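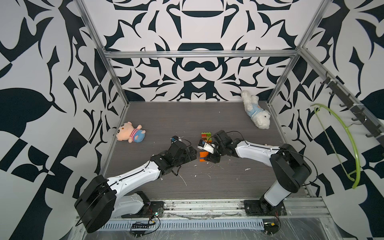 To: Rutherford Residents List
Subject: Re: Yard waste carts and the move to Monday pickup

Dear subscribers,

Several of you have written to the Solid Waste Office with questions like the one quoted at the end of this message. Please accept this reply as the office's answer to all of them.

Yard waste pickup in Rutherford and Cledgate moves to Monday in September. Carts must be at the curb by 6 a.m. The route will be served by Druvex, which already empties the trash carts in both districts. Recycling stays on its present day.

Each household may set out 2 yard waste carts at no extra charge. Branches that do not fit in a cart may be tied in bundles weighing no more than 15 pounds — please use string, as wire damages the grinder. Plastic bags, including those sold as compostable, will be left at the curb with a tag.

Larger loads may be taken to the Clokport transfer station. Residents pay nothing for the first 70 pounds on each visit and should bring a utility bill as proof of address. Stumps, treated lumber and sod are not accepted there.

Requests for a replacement cart should be sent to this office and not to the hauler.

Valentyna Hrynyshyn
Solid Waste Office

A resident of Cledgate wrote:

> The notice on my cart gives the new day but says nothing about brush. I have a
> pile from the maple that will never fit in the cart. Can I leave it at the
> curb, or do I have to drive it to Clokport? Also, is the bag rule the same
> as last year? My neighbor's bags were picked up in the spring and mine
> were not.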